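PRESS RELEASE – FOR USE FROM AUGUST

Grendside book town launches "Short Shelf" readalong for people who gave up on reading

GRENDSIDE – Perport Books opens sign-ups this month for the Short Shelf, a readalong made up only of books under 142 pages. Runs through the fall. Free to join. Print, ebook, audio, library copy, whatever you've got.

The list has 22 titles: novellas, a couple of essay collections, two plays and one very strange book about a lighthouse inspector. Readers pick seven. No deadlines between books, no points, no page tracking. Finish your seven and your name goes up in the shop window and on the Perport blog.

"We kept hearing the same thing at the counter. I used to read, I don't anymore," said Mieczysław Witkowska, who runs the readalong for Perport. "So, small books. You can get through one on a train ride and then you've read a book. Some of the best things I ever read were 90-odd pages."

The full list goes live on the blog at 9 a.m. on launch day. A printed version will be at the counter and at the Grendside library desk, folded so it fits in a paperback.

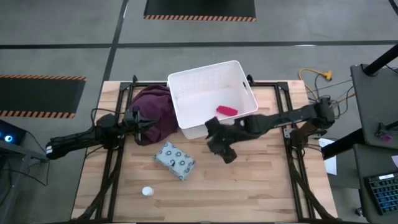
Robot arm with a maroon cloth on a butcher-block tabletop.

How it works. Sign up on the blog or in the shop. Choose your seven, or let us choose. Post a few lines when you finish each one – a review, a complaint, a favorite sentence, all fine. Bloggers can link there own posts in the monthly roundup. Rereads count. Books abandoned halfway do not, but you can swap one out as often as you like.

Themed weeks are back after readers asked for them. First up is Translated Week, with four titles from Tiltum, the small press that has been putting out novellas in pocket editions. Tiltum is giving 125 copies to the readalong. One per person, first come first served, pick up in the shop or we mail it. After that comes Ghost Week, then a week of books set in a single day.

Novelist Grabowska will host the opening evening at Perport, reading from her new novella and taking questions. Starts 7 p.m., doors a little before. Chairs are limited so come early or be ready to stand. The reading will be recorded and the audio goes up on the blog for anyone out of town.

Teachers and book clubs can ask for a group sign-up. Groups read the same seven and get a set of discusion questions for each, written by the shop staff. Large-print copies of most titles can be ordered, allow extra time.

Joining late is fine. The list stays up after the readalong closes and suggestions for the next one are open now, 142-page rule still applies.

About Perport: independent bookshop and book blog in Grendside. New and used books, readings, a monthly swap table.

Press contact: Mieczysław Witkowska, Perport Books, Grendside. Review copies and cover images on request.

ENDS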